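Dec 20, 2018
Mycoprotein, side-stream feed, run 3

Seed flask transferred to the 500 ml vessel first thing. Feed is the Haberkorn wheat hydrolysate, filtered twice. Lutz set the pH loop; it hunts a little after each base addition but stays within band. Dissolved oxygen fell faster than in October, so stirrer speed was stepped up before lunch. 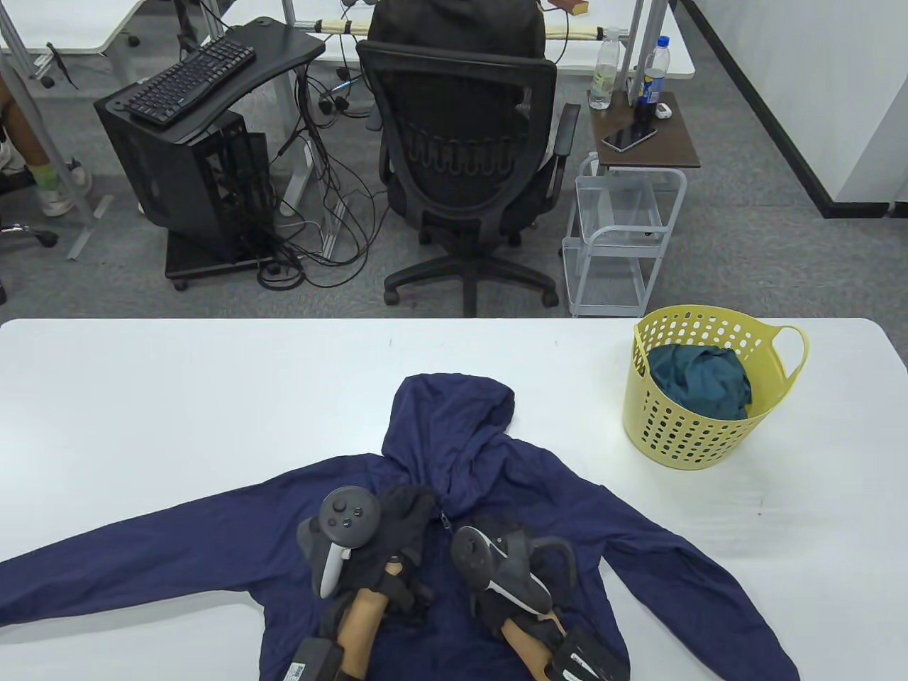

Pellets under the microscope are smaller than in run 2 and more even. Jana thinks the inoculum was younger this time. Plausible, but the Altska antifoam is also new and I would not separate the two on this evidence. Residual glucose by strip only, as the HPLC is booked for Mastusov samples.

Harvest by vacuum filtration, then heat step for RNA reduction. Cake split into 3 portions: protein assay, drying, freezer. Aldana has the assay portion.

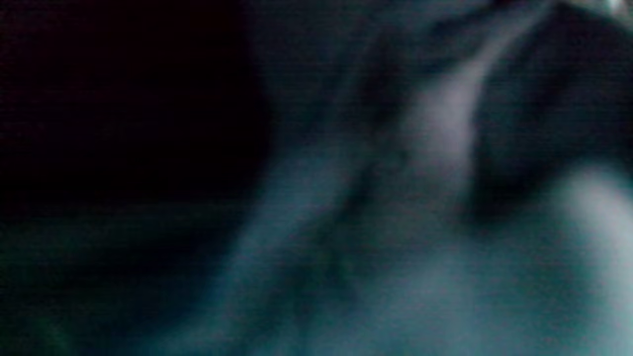
Navy hooded jacket not shown; dark area at left, detail poor.

To do: repeat with the old antifoam, same feed lot. Ask Sorin for the Plistadel probe back.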